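Speaker notes — Kirsty Ngata, Dirndale meetup
September 7, 2024
Talk title on the program: "The Bottle Was Fine". Slot is 20 minutes, aim for 16.

SLIDE 1. Hello
Say who I am. Simulation and test at Pesum, kitchen tasks mostly. Before that, dishwashers, from the other side. Don't do the dishwasher joke if the room is cold.

SLIDE 2. What we were asked for
Cender wanted a policy that picks up a bottle from a kitchen counter and puts it down somewhere else on the same counter. That's the whole job. My nephew can do it, and he's been banned from carrying glass.
We ran 2563 episodes in sim. Success rate looked lovely. I put it in a chart. The chart went to people who like charts.

SLIDE 3. What went wrong
Dubey, our grasp checker, marked an episode as passed if the bottle ended up upright inside the target zone. Read that again slowly for the audience.
It never asked how the bottle got there.
In 201 of the passed episodes, the gripper closed with its fingers partly inside the glass. Physics engine noticed the overlap a step later, panicked and fired the bottle sideways. Sometimes it landed on its base. Sometimes its base was in the zone. Green tick.
(Pause. Someone in the front row will have done this too. Look at them kindly.)

SLIDE 4. How we found it
No cleverness involved. I was checking colours for a slide and left the replay on quarter speed. Bottle left the counter at a speed I'd describe as agricultural, came back down and stood there.
I watched it six times. Then I went and made tea, then I pulled the contact force logs, which had been switched off to save disk. We saved a lot of disk.

SLIDE 5. Why it's a safety matter
People will say it's only sim, nothing broke. Answer: the same checker was about to sign off the hardware trial. On a real arm the fingers don't pass through glass. They squeeze it. The policy had learned to close early and hard, and we'd rewarded it for that.
We pulled the trial with a week to go. Cender took it well, after the first phone call.

SLIDE 6. The overhead view 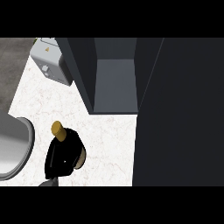

We'd been trusting the final state far too much. A bottle standing on a counter tells you it's standing on a counter. The checker now reads the whole episode: peak contact force, bottle speed, and any overlap deeper than a millimetre is a fail, no appeals.
Also turned the logs back on. Bought a disk.

SLIDE 7. After the fix
Re-scored everything. Then retrained with the new checks and ran 1000 fresh episodes. 144 failed, and every one of those shows up as a failure. Worse chart, much better sleep.
If asked about the hardware trial: rescheduled, lower grip force limit, plastic bottles first. Don't give a date.

SLIDE 8. Things I'd do again, things I wouldn't
Would: watch replays, slowly, picked at random, passes as well as fails. We only ever watched the fails.
Wouldn't: let the person who wrote the checker be the only one who tests it. That was me. Say so before someone asks.

Questions. Repeat them into the mic, the back half can't hear.
Likely one: "Which physics engine?" Our settings were the trouble, don't get drawn in.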